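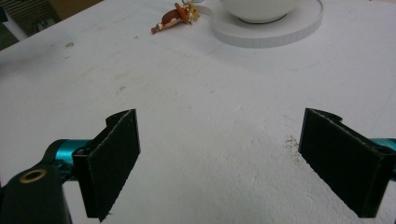
Jombridge Recipe Cards

Hi! This is my little collection of recipes typed up from the card boxes at the Jombridge community kitchen, plus the notes that go with them. There are 600 recipes in it so far. Most are soups, pickles and cakes, because that's what people in Jombridge seem to write down (if you came for fish, try the Mallstead folder, it's small but good).

What you get

recipes.csv - one line per recipe, with title, box, serves, ingredients and method
notes.csv - whatever was scribbled in the margins, matched up by recipe number
units.txt - my list of what I think a "teacup" and a "knob" come to in grams

The cards came out of 3 boxes: Jombridge, Illholm and Mallstead. Daranee Saithong typed nearly all of Illholm and has much better eyes for bad handwriting than I do. I did the rest, mostly in the evenings with the radio on, so blame me for the typos in the cake section!

Things to know before you use it

Spelling is left as it was on the card. If somebody wrote "tumeric", so did I. Oven temperatures are in Fahrenheit, except where the card only said "hot" or "slow", and then the field says the same thing.

46 recipes have no method at all, just a list of ingredients. I left them in. The Illholm plum chutney is one of them and I've made it 2 different ways, both pretty nice, so have a go.

Serving numbers are whatever the writer thought. Some of these people fed very big families.

Names of the people who wrote the cards are taken out, unless the name is part of the title (Aunt Bee's Gingerbread stays Aunt Bee's Gingerbread).

Using it

Cook from it, print it, put it in your own app, whatever you like. A mention of the Jombridge kitchen would be lovely. Please don't sell the file as it is.

Fixes are very welcome - open an issue with the recipe number and what's wrong. Questions about Illholm go to Daranee, everything else to me.

Charalambos Karras
Last updated 26 June 2018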